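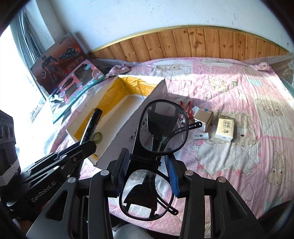
Milan Jansen comentou que montou a mesa de som do Sumance seguindo só o passo 3 e que, mesmo assim, o público da batalha de rimas ouviu cada verso — imagine com o capítulo inteiro!

Pesquisar no manual... Buscar

5. Preparar o palco para uma batalha de rap

Chegou a parte mais divertida! Com a mesa Heler já ligada à energia (capítulo 4), é hora de dar voz aos MCs.

1. Baixe todos os faders e deixe o volume geral no zero.
2. Ligue os dois microfones nos canais 1 e 2. O canal 5 fica para o DJ.
3. Aperte SOLO e peça a cada MC que rime no volume de show, com grito e tudo. Ajuste o ganho até o medidor ficar no verde.
4. Carregue a batida no player Diment e suba o canal 5 devagar, até a voz ainda passar por cima do grave.
5. Salve tudo na memória 19. Dá para chamar essa cena de volta entre uma batalha e outra, e é uma maravilha!

Nota: o cronômetro de round vem ajustado para 41 segundos. Para mudar, segure TEMPO e gire o botão.

Cuidado: não conecte caixas Vermeulen com a mesa ligada. O estalo pode danificar os alto-falantes.

Se der microfonia, afaste o MC das caixas e baixe um pouco o agudo — quase sempre resolve. Para gravar a noite, siga para o capítulo 9.

© Heler Áudio. Todos os direitos reservados. Contato | Voltar ao topo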